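Besuchsbericht: Ein Tag bei Leuten, die Tische aufräumen

Freitag, 27.04.2018

Der Zug nach Flestel hatte Verspätung, das Taxi fand die Einfahrt nicht, und als ich endlich vor der richtigen Tür stand, hing daran ein Zettel mit der Aufschrift »Bitte andere Tür«. Ich erwähne das, weil ich den Rest des Tages mit der Frage zugebracht habe, wie man einer Maschine beibringt, sich in der Welt zurechtzufinden, und ich an der Aufgabe »Gebäude betreten« selbst schon beim ersten Anlauf gescheitert war.

Eingeladen hatte Lornon, eine Firma, die nach eigener Auskunft »Handhabungswissen« sammelt. Das Wort steht auch auf den Tassen. Gemeint ist: Menschen erledigen kleine Dinge mit den Händen, jemand zeichnet das auf, und ein lernendes System soll daraus irgendwann schließen, wie man einen Stift greift, ohne ihn durchs Zimmer zu schießen. Der Tag der offenen Tür richtete sich an Fachpublikum, worunter man dort offenbar alle versteht, die das Anmeldeformular bis zum Ende ausgefüllt haben. Es hatte vier Seiten. Auf der letzten wurde gefragt, ob man Linkshänder sei. Ich bin es nicht, hatte aber kurz das Gefühl, damit eine Chance zu verspielen.

Begrüßt wurden wir von Rochelle Hapeta, die den Betrieb der Aufzeichnungen leitet und eine sehr angenehme Art hat, Fragen zu beantworten, bevor sie zu lang werden. Es gab Kaffee und einen Vortrag mit wenigen Folien. Die erste zeigte einen Roboterarm, die zweite denselben Roboterarm neben einer umgefallenen Tasse. Dazu sagte sie nur: »Deshalb sind wir hier.« Ich habe in meinem Leben schlechtere Firmenleitbilder gesehen, die meisten davon in gebürstetem Aluminium.

Das Prinzip lässt sich rasch erzählen. Früher wurde der Roboter ferngesteuert, was langsam geht und die Leute am Steuer mürbe macht. Bei Lornon nimmt man die Greifer vom Roboter weg und gibt sie Menschen in die Hand. Wer aufzeichnet, trägt in jeder Hand einen solchen Greifer und am Kopf eine Kamera, setzt oder stellt sich an einen Tisch und tut, was auf dem Aufgabenblatt steht. Auf den Greifern sitzen Würfel mit schwarz-weißen Mustern, aus denen sich später berechnen lässt, wo im Raum die Hand war und wie sie gedreht war. Der Roboter kommt in dieser Phase gar nicht vor. Er steht, so Hapeta, in einem anderen Gebäude und wartet auf besseres Wetter.

Das Ganze läuft unter dem Namen Ondora. Woher der Name stammt, wusste keiner so genau. Benjie Navarro, der die Aufgabenblätter schreibt, hielt ihn für ein Akronym, konnte es aber nur bis zum ersten »O« auflösen.

Mit Navarro habe ich mich am längsten unterhalten, auch weil er neben der Kaffeemaschine stand. Sein Beruf besteht darin, sich Dinge auszudenken, die jeder kann. Stift neben Stift legen. Ein Päckchen hochheben und woanders wieder ablegen. Einen kleinen Bilderrahmen verrücken, ohne dass er umfällt. Er hat davon 198 Stück auf Lager, alle in einem Dokument, das er mit einer gewissen Zärtlichkeit »den Katalog« nennt. Schwierig sei nicht das Ausdenken, sagte er, schwierig sei das Aufschreiben. »Räum den Tisch auf« habe er einmal als Aufgabe ausgegeben. Eine Person legte daraufhin alles in Reih und Glied, eine zweite schob alles auf einen Haufen, und eine dritte fragte, wohin mit dem Tisch. Alle hatten recht. Für das Lernen seien alle drei Aufnahmen brauchbar gewesen, für Navarros Seelenfrieden keine.

Seither ist der Katalog präziser. Das Blatt, das ich mir ansehen durfte, beschrieb über zwei Absätze hinweg, was mit einem Filzstift zu geschehen habe, und verwendete dabei das Wort »behutsam« öfter als die Pflegeanleitung meiner Wollpullover.
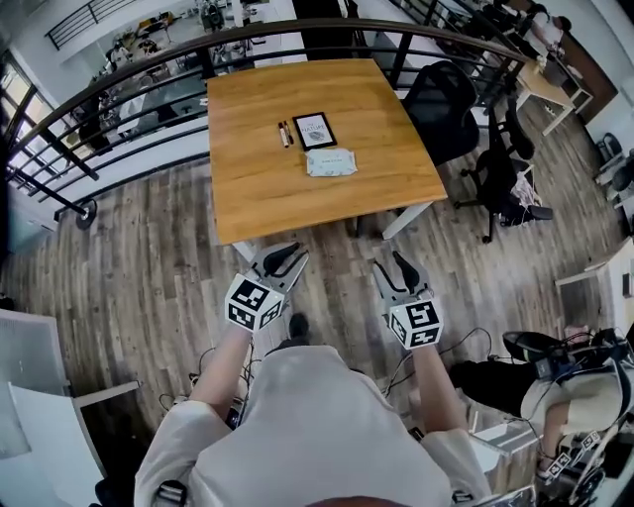 Nach dem Kaffee kam der Teil, auf den alle gewartet hatten, ohne es zugeben zu wollen: Wir durften selbst. Gunārs Toom, zuständig für die Geräte, verteilte die Greifer und wies darauf hin, dass man die Würfel bitte nicht anfasse, nicht abklebe und auch nicht bewundernd dagegentippe. Verrutscht so ein Würfel ein wenig, dann glaubt die Auswertung hinterher, die Hand sei neben sich gestanden. Er sagte das mit der Müdigkeit eines Mannes, der diesen Satz schon vielen Besuchergruppen gesagt und danach vielen Besuchergruppen beim Tippen zugesehen hat.

Ich meldete mich für die Anfängeraufgabe: zwei Stifte, nebeneinander, danach der eine auf die andere Seite. Es ist demütigend. Die eigene Hand kennt man seit Jahrzehnten, und plötzlich endet sie in zwei Backen, die nur auf und zu können. Man merkt, wie viel die Finger sonst nebenbei erledigen: nachrutschen lassen, ein wenig rollen, mit dem Daumen stützen. Nichts davon steht zur Verfügung. Mein erster Versuch endete damit, dass der Stift über die Tischkante ging. Toom hob ihn auf, legte ihn zurück und sagte: »Sehr schön. So etwas fehlt uns immer.«

Das war nur zur Hälfte Höflichkeit. Wer ausschließlich gelungene Griffe sammelt, bekommt ein System, das ratlos vor dem ersten misslungenen steht. Es weiß zwar, wie ein Stift aussieht, der ordentlich zwischen den Backen liegt, aber es hat noch nie einen gesehen, der sich querstellt. Also wird bei Lornon auch das Ungeschick aufbewahrt, sofern danach wieder jemand den Faden aufnimmt. Das Fallenlassen allein nützt wenig, auf das Nachgreifen kommt es an. Ich habe an diesem Vormittag ziemlich viel nachgegriffen und darf annehmen, dass irgendwo ein Datensatz um meine Schwächen reicher ist. Unterschrieben habe ich dafür auch etwas. Es hatte zwei Seiten, also immerhin die Hälfte der Anmeldung.

Beim dritten Versuch ging es besser, beim vierten schlechter, und dann war die Nächste dran. Sie arbeitet bei Navaratnam, einem Hersteller von Greiferbacken, und stellte die Stifte derart selbstverständlich um, dass es im Raum kurz still wurde. Ich habe mir die Visitenkarte geben lassen, in der Hoffnung, dass etwas davon abfärbt.

Zur Geduld: Eine Aufzeichnungsschicht dauert nicht den ganzen Tag, und das hat seine Gründe. Ngan-ling Lo, die selbst aufzeichnet und am Nachmittag durch die Fragerunde führte, beschrieb den Ablauf nüchtern. Man bekommt ein Blatt, stellt die Ausgangslage her, beginnt, hört auf, stellt eine neue Ausgangslage her. Das Umstellen sei der eigentlich anstrengende Teil, weil man sich dabei etwas einfallen lassen müsse. Menschen, so Lo, legen Dinge ungern beliebig hin. Bittet man sie, die Gegenstände irgendwie zu verteilen, landen diese nach der dritten Runde an denselben Stellen, schön parallel zur Kante. Sie selbst habe sich angewöhnt, beim Hinlegen an etwas anderes zu denken, am besten an die Steuererklärung.

Auf die Frage aus dem Publikum, ob ihr dabei nicht langweilig werde, sagte sie, sie habe vorher Tabellen gepflegt.

Weniger komisch fand ich ihre Bemerkungen zu den Handgelenken. Die Greifer sind leicht, solange man sie zwei Minuten hält. Danach sind sie ein Gegenstand, den man hält. Dazu kommen die Kabel, die den Bewegungen mit kleiner Verzögerung folgen und dann plötzlich nicht mehr. Im August soll es eine neue Fassung ohne Kabel geben, versprach Toom. Lo sah ihn daraufhin an, und er ergänzte, es handle sich um eine Absicht.

Marcelino Portela, der die Aufnahmen prüft, bekam den undankbaren Platz nach dem Mittagessen. Er führte uns vor, wie so eine Sichtung vor sich geht. Jede Aufnahme wird angesehen, jede bekommt einen Anfang und ein Ende, manche bekommen einen Vermerk. Seine Vermerke sind knapp. »Hand vor Würfel.« »Würfel vor Hand.« »Ärmel.« Der Ärmel ist bei Portela eine eigene Kategorie. Rutscht er über das Muster, verliert die Auswertung die Hand aus den Augen, und die Bewegung hat in der Mitte ein Loch, durch das später ein Roboter fallen kann. Seit letztem Jahr liegen deshalb Haargummis bereit, mit denen man die Bündchen bändigt. Von allem, was ich an diesem Tag an Technik gesehen habe, erschien mir das am ausgereiftesten.

Gezeigt wurden uns an dem Nachmittag 28 Aufnahmen hintereinander, und spätestens bei der Hälfte stellt sich ein merkwürdiger Zustand ein. Man fiebert mit. Schafft er das Päckchen? Kippt es? Jemand hinter mir sagte halblaut »Komm schon« zu einem Greifer. Bei einer Aufnahme fiel der Stift im letzten Moment doch noch dorthin, wo er hinsollte, und es gab vereinzelten Applaus. Portela vermerkte: »Zufall, behalten.«

Was mir gefehlt hat, war der Roboter. Gefragt, was er denn inzwischen könne, nannte Hapeta keine Zahl, und das fand ich anständig. Er könne Stifte, sagte sie. An guten Tagen könne er auch andere Stifte. Mit weichen Verpackungen habe er es nicht so, weil diese beim Anfassen ihre Form ändern und er das persönlich nehme. Ob sich das mit mehr Beispielen gibt oder mit anderen, darüber sind sich die Leute im Haus erkennbar uneins. Navarro ist für andere, Portela für weniger, und Toom möchte, dass man zuerst die Kabel abschafft.

Ein paar praktische Hinweise für alle, die beim nächsten Termin hingehen wollen: Vom Bahnhof aus lieber laufen. Die andere Tür ist die an der Rückseite, hinter den Fahrrädern. Enge Ärmel anziehen. Die Fragerunde am Nachmittag lohnt sich mehr als der Vortrag am Morgen, und wer selbst greifen will, trägt sich gleich beim Ankommen in die Liste ein, die neben den Tassen liegt. Zu essen gab es Suppe, mit Löffeln, die man ohne Greifer benutzen durfte.

Auf der Rückfahrt ist mir im Zug der Kugelschreiber heruntergefallen, unter den Vordersitz. Ich habe nachgegriffen, zweimal daneben, dann hatte ich ihn.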